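Chapter 7
Asking for Changes: Disability and the Everyday Workplace

Before you read
Think of a job you have held, paid or unpaid. Which parts of it depended on standing, hearing, reading small print or getting up a flight of stairs?

For most of the last century, a worker who could not do a job the usual way was expected to find another job. The idea that an employer should look at the job itself came later, and it came slowly. This chapter deals with that idea, which is usually called adjustment or accommodation. It covers what a request looks like, who answers it, and what happens when the answer is no.

We begin with a small case. Saimi Tikkanen took a post in the records office at Clelton in December. She has a condition that causes joint pain, and mornings are worse than afternoons. She asked for two things: a later start and a chair with arm supports. The chair came in a week. The later start took five months, although it cost the office nothing.

Her case is common. Equipment can be ordered and paid for, and then the matter is closed. Hours involve a supervisor, a schedule and the opinions of coworkers. Many requests that look simple on paper stall at this point, and the person who made the request often has to explain it several times to different people.

Three terms are used throughout the chapter. An impairment is a condition of the body or mind. A barrier is anything in the setting that keeps a person with an impairment from taking part. Disclosure is the act of telling someone about an impairment, in whole or in part. A worker may disclose a need ("I can't start at 7") without disclosing a diagnosis.

Disclosure is the subject of the first section. Some workers tell an employer at the interview, some wait until they are hired, and some never do.
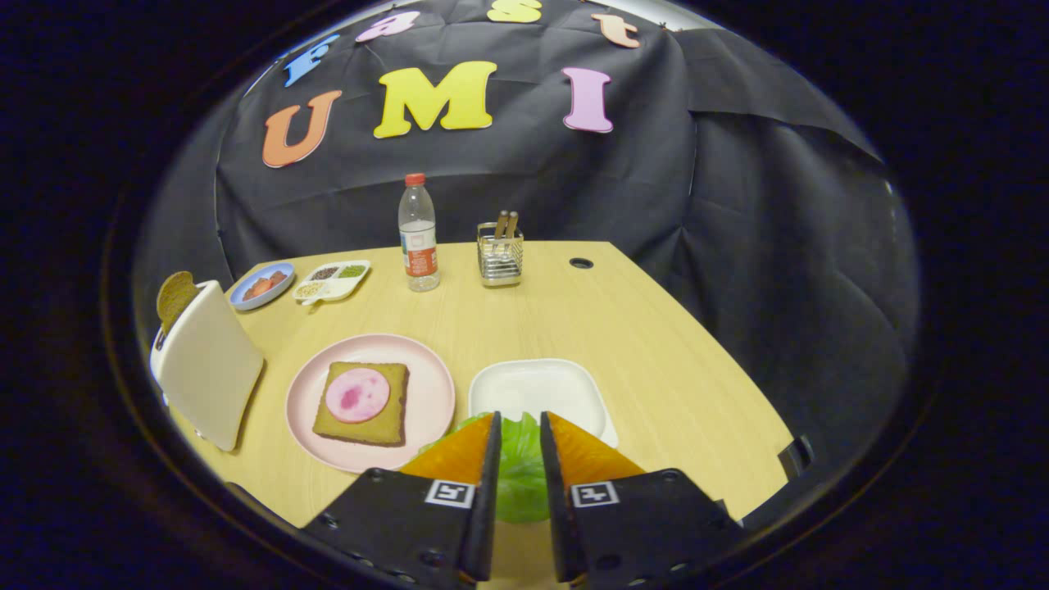 Uzma Jafri disagrees with the usual advice to wait. In her view, a person who hides a need for the first months pays for it in tiredness and worry, and then has to ask anyway. She would raise it as soon as there is an offer in writing.

Keep her argument in mind as you read Section 7.1, and compare it with the reasons other workers give for staying silent.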